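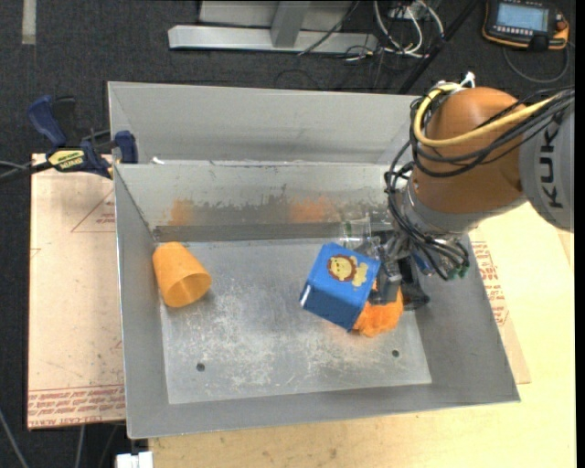 Mixed bin drop-off returns to Fomcombe hall

The mixed bin drop-off is back at the Fomcombe hall this April, with longer hours and a lower limit on the size of items.

Residents can bring small household things that are too good to throw out – plastic cups, toys, little boxes, soft items – and leave them unsorted. Everything goes into open metal bins and is separated later by type. The last round took in 300 items in one week, most of them from kitchens and children's rooms.

"People used to stand at the door trying to decide if a cup was kitchen or picnic," said Laurinda Lobo, who runs the drop-off. "Now they put it in with the rest and go home."

Doors open at 5 p.m. on Wednesday and close at 7 p.m. Nothing longer than 16 inches will be accepted. Glass, batteries and anything with a blade should stay at home, and cups and food boxes need to be rinsed first.

Sorted items will go to the Antunes shop on the ground floor, where they are sold at low prices. Soft toys and other fabric pieces are washed before they go on the shelves. Cracked plastic is set aside for recycling.

Lucyna Stępień, the shop's manager, said cups and small storage boxes sell fastest. She asked residents to keep sets together with a rubber band or a piece of string.

Parking is behind the hall, with the entrance on the Grininine side. Bags and cartons can be taken back home after unloading.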